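Home | News | Clubs | Calendar | Newsletter Archive

Robotics Club: the laundry season
November
By the club's newsletter editor

The Dunleavy Robotics Club has spent this term on one task, folding clothes. Last year's project was a line-following cart, which was finished early and left several members with little to do after the spring break. The group wanted something that would last until the Grikari meet, and folding has done that.

Grikari has a soft goods category for student teams. Each team brings a folding policy trained on its own recordings and runs it on the arms supplied at the meet. The rules allow 15 minutes per team and a mixed pile of clothing that the team has not seen before. Points are given for each item that ends up folded and stacked, and taken away for anything that slides off the table. A team may restart its run once.

The club's recordings are made by hand. A member holds a gripper in each hand and folds with those, and the camera on each one records what the fingers are doing. Members take the kit home in pairs and work on whatever surface they have, usually a bed. The target for each pair is 50 folds a week. Most pairs met it in October, and the ones that fell behind made it up on Saturday mornings in the lab.

Shirts and pants came first. A T-shirt lies flat without much help, and two people can get through a stack of them in an evening. Sweatshirts are slower. The hood has to be laid out before the sleeves come in, and the thick ribbing at the neck tends to spring back when the fingers let go. The club tried folding the hood down over the chest first and tried leaving it until the end, and for now both methods are in the recordings.

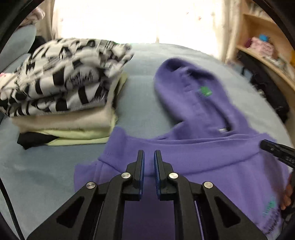 The recordings are checked before they go into the training set. A fold is thrown out if the garment leaves the view for more than a moment, or if the two grippers fall out of step in the log. Checking takes longer than the folding does, and the club is looking for members who would be willing to do only that. It can be done from any laptop, and no programming is needed.

Equipment has been the main expense. The club bought 2 gripper sets from Tumine at the start of the term, and the bill with spare finger pads and cables came to $2,995. Most of that was covered by the Kindow student grant, and the bake sale paid the rest. The grippers have held up well. One cable has been replaced, and the screws on the arms need to be tightened every few weeks. Please do this before signing a set back in — a loose arm changes the finger spacing, and every recording made that way has to be marked.

The first trained version ran on the lab arm two weeks ago. It folded T-shirts in most of its attempts and had trouble with everything else. It picked up sweatshirts by the hood and kept pulling. A second version, trained with the newer recordings, will be tried before the end of the month.

Clothing is still needed, mainly hooded sweatshirts, long-sleeved shirts and anything with a zipper. Adult and child sizes are both useful. Items should be clean and can be left in the bin outside the lab after 3 p.m. Put a name on the bag if you want them returned.

Meetings are held on Saturday at 10 a.m. New members can come to any of them.

Contact: Dunleavy Robotics Club, care of the main office | © Dunleavy Newsletter | Back to top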